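Kollari Models: your questions, answered

I'm Kerstin Aasen and I run this little shop, so the "we" you see on the order emails is mostly me!

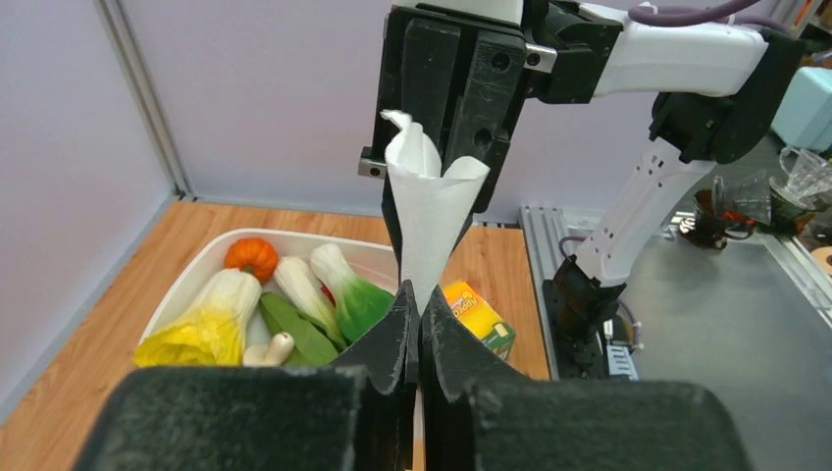 What do you sell?
Wooden ship kits, mainly. I started with the Fagerlund range because I'd built most of them myself (badly, at first), and I've since added Plornia kits, which are kinder to beginners.

Which kit should I start with?
Get the Plornia harbor tug. It has 338 parts and a solid hull, so you skip the planking. The Fagerlund schooner has 2,535 and it ate my whole winter. I loved it, but please don't make it your first ship.

Do kits come with glue and paint?
No, sorry. I sell both separately, and regular wood glue from the hardware store is fine too.

A part is missing or snapped. Now what?
Email me the part number from the instruction sheet and I'll mail a replacement free. Thin spars break all the time, mine included.

How much is shipping?
Flat $9 anywhere in the lower 48. Alaska and Hawaii cost more, and you'll see the price at checkout.

Can I return a kit?
Sure, within a month, as long as the parts bags are still sealed.

When will the Sinulitz rigging thread be back?
January, I hope! I've ordered 800 spools, tan and black.

Do you build kits for people?
I don't, but Orlando Marulanda does and his rigging is gorgeous. Write to me and I'll pass your note along.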